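«Lo del suelo de mármol se lo creyó todo el mundo»

Quedamos un sábado a primera hora, antes de que abra, y lo primero que hace es pedirme que no escriba su nombre. Lleva 26 años arreglando casas por encargo: baldas, bisagras, macetas, puertas que rozan. Tiene su base en un bajo de Ostdale y una lista de espera que prefiere no enseñar. Le explico que venimos a hablar de la caja de herramientas mínima, la que según las revistas debería haber en cada hogar. Pone cara de haber oído la frase antes.

«La mínima, según quién», dice. «A mí me han enseñado listas de treinta piezas. El que las escribe no ha abierto un cajón en su vida.»

Le leo la que publica en su web la cadena Drister, que propone un maletín de 408 piezas como «punto de partida razonable». Se ríe sin muchas ganas. Cuenta que un cliente lo compró y que, al cabo de dos inviernos, seguían con el plástico puesto casi todas las puntas. «Cuatrocientas ocho piezas. Yo le pregunté cuáles había usado y me sacó el destornillador de estrella. El mediano.»

No me convence del todo. Le digo que alguien empieza por algún sitio, y que un maletín al menos lo tiene todo junto. Concede a medias.

«Junto está, sí. Y pesa. Y cuando hace falta está en el trastero, detrás de las bicis. Lo que se usa acaba suelto por casa, y eso no lo arregla ningún maletín.»
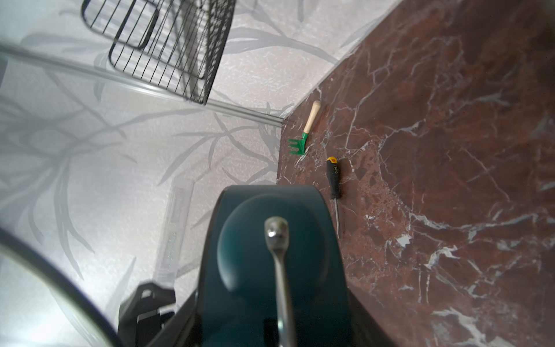 El desorden, insiste, es la mejor encuesta que existe. Cuando entra en una vivienda no mira la caja, mira lo que anda fuera de ella, porque ahí está lo que la gente coge de verdad. Un rastrillo de mano de tres púas, verde, con el mango de madera, y un destornillador negro y amarillo de los de «neo» en el mango, los dos tirados en el mismo suelo de mármol: con eso, sostiene, ya sabe que en la casa hay tierra que remover y tornillos que apretar. «Y sé que no hay un sitio fijo para ninguno de los dos. Ese es el encargo, aunque me hayan llamado por otra cosa.»

Me parece una deducción algo rápida, y se lo digo. Dos herramientas en el suelo pueden ser dos herramientas que alguien acaba de dejar un momento. Se encoge de hombros. «Puede ser. Pregúnteles dónde las guardan, y fíjese en lo que tardan en contestar.»

Sobre el jardín tiene opiniones más duras que sobre el bricolaje. El rastrillo pequeño le parece útil para macetas y para poco más, y le irritan los juegos a conjunto, con pala, horquilla y guantes del mismo color. Menciona los de Virkach, que están en todos los viveros de la zona. «Bonitos son. Pero la gente con tres geranios no necesita un juego. Necesita acordarse de regar.»

Con los destornilladores es menos severo. Uno plano, dos de estrella, buen mango. No quiere oír hablar de los de puntas intercambiables, que pierde todo el mundo — él también, reconoce cuando le aprieto. El imán, dice, se llena de porquería. Le pregunto por la marca y contesta que la que no resbale en la mano.

Queda el asunto del suelo, que ha sacado él varias veces. En la zona se puso de moda el mármol oscuro, rojizo, con vetas blancas, y en muchas reformas lo vendieron como indestructible. La empresa Ruddock llegó a repartir un folleto donde hablaba de 1000 usos sin una marca, sin aclarar usos de qué. «Lo del suelo de mármol se lo creyó todo el mundo. Usted deje caer una punta de acero desde una encimera y luego me cuenta.» ¿Lo ha comprobado? Dice que en su propia cocina, y que no piensa enseñarla.

Su propuesta es de una sencillez que me deja con dudas: una cesta con asa, cerca de donde se trabaja, y dentro lo que ya se encontró tirado por el suelo. Nada más hasta que falte algo. Le pregunto cuánto cobra por decirle eso a un cliente. Prefiere responder con la factura más alta que le han pagado por ordenar un trastero, 1433, material incluido. «Y la mitad fue llevar cosas al punto limpio.»

¿Y siguió ordenado? Tarda en contestar, bastante más que sus clientes cuando les pregunta por el destornillador. «No he vuelto», dice, y se levanta a subir la persiana.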